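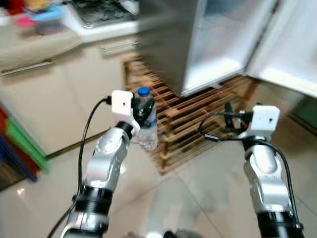 *Bottle in the left gripper, fridge door open.*

May 15, 2026

I have been teaching the two arms to put a bottle in the fridge since February. I drive them by remote control, one hand for each arm, and the machine records what I do. Treltari, who lent us the kit, wanted 600 good runs. I have 72.

The bottle is the easy part. A clear one is harder to judge on the screen than you would think, but the blue cap helps and I aim by that. The door is where most runs go wrong. If I rush it I swing the right arm too wide, and then I have to throw the run away.

Graziella Bianchini had a go last week and was better than me within 5 tries. She moves slowly and stops before she closes the gripper. I have started doing the same, and the recordings look cleaner when I play them back.

I still drive too fast when moving the base, and the wrist cameras smear. Next job is to turn the top speed down and redo the first batch. After that, the drawers.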